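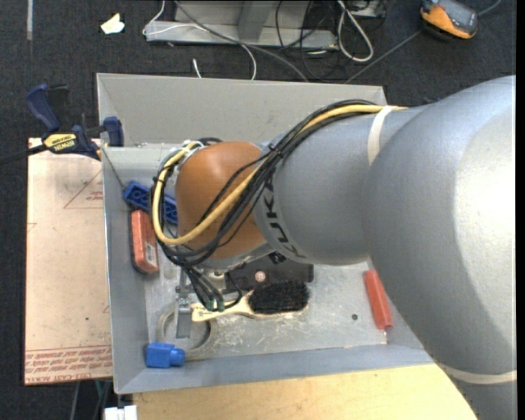 OK, cable management. I promised a thread back in March and then we moved buildings, so you're getting it now. This is for people running bin picking cells, mostly small shops and labs. Long one, sorry!

First rule at our place: anything strapped to the outside of the arm gets checked at the worst pose in the program, never at home position. Everything looks great at home position. Send the wrist to the ugliest corner of the bin at crawl speed and watch the loop the whole way there and back.

Leave slack at the wrist, take slack out along the forearm. I've seen so many cells do it backwards (mine too, first year). The wrist needs a loop it can wind and unwind. The forearm needs straps and that's about it.

Straps vs zip ties: I like wide straps on the arm and ties only for bundling cable to cable. If you crank a tie down until the jacket dimples, cut it off and start over. Yes, even if it's your last tie.

Someone at Hidico asked if they can just use hose clamps. Please don't.

Next: the connector. Whatever hangs below the wrist is the first thing that meets the bin wall. Put it in your collision model! Our cell at Brolham had a lovely model of the arm and the gripper and zero connectors in it, and we went through three of them before I drew a dumb little box around that area. Took me 20 minutes.

Speaking of the bin -- clamp it. I don't care how heavy it is. Fingers push on walls, walls move, and now every pick is off by a bit and you're blaming the camera calibration. Clamp it, mark where it goes, and touch off on the same corner at the start of every shift.

We keep a log for that touch-off. If it's drifted more than our limit, we stop and find out why before anybody re-teaches anything. Re-teaching on top of a loose clamp is how we lost most of a week on the Drokik job.

Test objects! Mix them up. Long handles, flat boxy stuff, rings, something tiny. If your set is all one shape, your success rate is a number about that shape. We've got 39 things in our set now and I write the list down with every run so the results mean something later.

And swap worn ones on a schedule. We do a full look-over every 1,000 picks, objects and gripper fingers both. Cables get it at the same time so there's only one thing to remember.

Housekeeping, which I am terrible at: loose cables on the floor behind the cell, tools left within reach of the arm. Our rule says clear it before you go to auto. Our rule is on a laminated card. I wrote the card. I have been handed the card.

Big one, please read even if you skip the rest. Your risk assessment covers the cell you assessed. New gripper, different bin, higher speed? Go back and look at it again. ISO 10218 is the place to start if you've never opened it, and the integration part is the one most of us small folks skip.

Almost 215 lines in our checklist now, which is too many, and I'm trimming it with the Esposito crew next. If you have a short one you like, send it over -- I'll trade you ours, coffee stains and all.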